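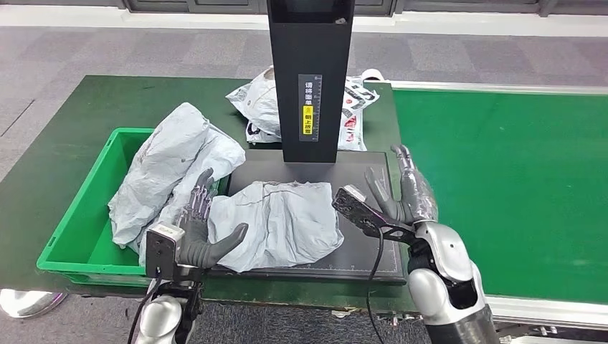 Unit 4. Single-piece parcel induction at a scan station

Reading before class: Skuncombe station manual, sections on layout and label presentation.

4.1 Terms

Waybill: the printed label carrying the routing code and the recipient block. Induction: the placing of one parcel into the scan area and its transfer to the outgoing belt. Singulation: separating pieces so that only one is read per cycle.

4.2 Station layout

The course layout has a supply container, a scan platform with a post at the back, and a belt on the outgoing side. Parcels move in one direction only. A piece that has been read does not go back into the crate.

4.3 Procedure

Take one piece. Flatten soft mailers by hand before reading — film folds over a barcode are the most common cause of a no-read in the Kashindye exercise data. Place the parcel within the printed grid with the waybill up; the Chinese notice on the post (请将面单朝上放置) gives the same instruction. Withdraw the hand from the label area. After a good read, transfer the piece to the belt.

A no-read is repeated once after smoothing the film. A second no-read goes to manual entry. For the lab, a run is 30 pieces, and manual entries above 8 must be explained in the report.

4.4 Rulers

Scales at a station give a quick check on size. They do not replace measurement for billing. Soft mailers are measured at their greatest extent with the contents settled, and the reading is taken square to the scale. Record the value before moving the piece. 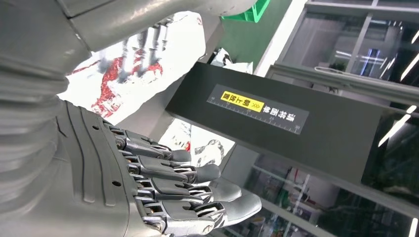
Refugio Ponce objects that greatest extent overstates a half-filled mailer, and would fold the loose film under before reading the scale. Both methods are accepted in the lab report, provided one is used for the whole run and named in the header.

4.5 Assignment

Complete the Ultell worksheet, rows 1 to 14. State the no-read rate to one decimal place.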